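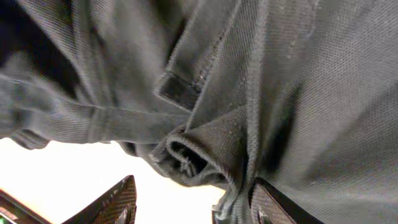
Kavinda Pathirana asked whether any machine on offer could yet take a knit garment from a heap and hand it over folded, and said that the working group should not go on to costs until it had an answer. The Chair agreed that the question would be taken first.

Lullullow Garment Care
Working Group on Automated Handling
Minutes of the meeting held November 25, 2023, Gazi Room

1. Minutes of the last meeting
The minutes were approved with one correction. Under item 4, "pressing line" should read "folding line."

2. Garment handling by robot arm
The group discussed the handling of soft goods by a two-finger gripper. It was noted that towels and flat sheets are largely a solved problem for machines that are fed by hand. Knitwear is harder. A crumpled knit does not show its shape, and the gripper may close on a collar, a hem or two layers of cloth with no clear sign of which it has. Dark colors make this worse, as folds and shadows look much alike at close range.

The Operations Manager reported that an experienced folder finds the shoulder seams largely by feel. Derov, who would supply the arm, had been asked in writing whether their fingers could sense the number of layers held. Their reply stated that grip force is measured but layers are not.

The time target was reviewed. The group had earlier set about 36 seconds per garment, from pile to finished stack. Members noted that the target was set with dress shirts in mind and said nothing of garments that are inside out. It was agreed to keep the target for now and to record inside-out items separately.
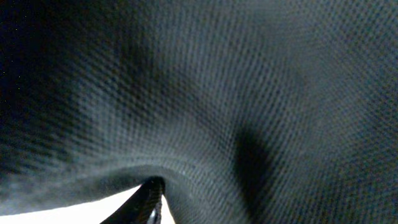

A member from the finishing floor said that speed was the wrong first test, and that she would accept a slow machine if it could be left alone for a full shift. In her view a machine that needs a person standing by to free snagged cloth saves no labor. The Chair asked that this view be recorded. After discussion, the group agreed that unattended running time would be reported next to seconds per garment in all future papers.

There was some disagreement on wear. One member was concerned that a textured grip pad could pull loops in fine knits. Another thought that the present folding table did as much harm. No figures were available to either side, and the point was left open.

3. Volume
The plant handled 3478 knit items in March, which was a light month. The Secretary noted that this total leaves out items returned for refolding – these are logged under a different code.

4. Competing proposal from Arken
Arken proposes a fixed folding frame with a worker loading each piece. The group found the proposal clear and lower in risk, but it does not remove the task that takes the most time, namely picking and spreading. The proposal remains under review.

5. Actions
Operations Manager: ask Derov for terms covering damage to customer garments.
Kavinda Pathirana: draft a wear test for fine knits, with two handling methods compared.
Secretary: obtain the refolding log and add it to the volume table.

6. Other business
The lighting over the sorting bench was raised again and referred to Facilities.

The meeting closed at noon. The next meeting will be called once the reply from Derov is in hand.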